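February, afternoon, small room

Table reset after lunch. Wiped the white top twice with the Latia spray and let it dry before anything went back on. The old tape marks left a gummy line near the front corner, which came off with warm water and a plastic scraper. Don't use the metal one, it scratched the other table last month.

Going with the short tabletop list today: plant, water bottle, the beige cylinder, white plate, small red piece. Plant stays at the back by the wall. It sheds if it gets handled, and I spent ten minutes picking fluff off the table yesterday. Bottle goes to the right of it. Cylinder lies on its side in front of the bottle, on a diagonal, not parallel to the wall.

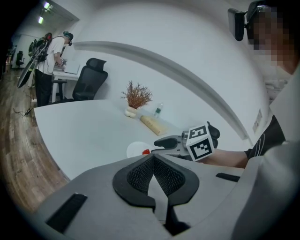

The plate is the one thing I keep moving. Too far back and you have to lean over everything else to reach it, too close and sleeves catch it. Settled on the near side. The red piece belongs to the plate and should be put away with it, same box, labeled Iludau 141. The box marked 128 is for the spare plates, two of them chipped. Throw those out?

Did 30 resets before the break. Slowest part is still the cylinder, which rolls when the table gets bumped. Tried a bit of putty underneath and didn't like it, it leaves a spot. Will try a thin strip of shelf liner tomorrow.

Supplies: order from Mfinanga came in short, no cloths. Wrote to them at 3:15. We have one clean pack left in the cabinet under the sink. Gloves are fine.

To do
- shelf liner, cut narrow
- shim the table leg nearest the door
- new label for the plate box, ink has run
- ask Daltusine whether the plant can be swapped for one that doesn't shed

Left everything on the table for the evening group. Lights off at the wall.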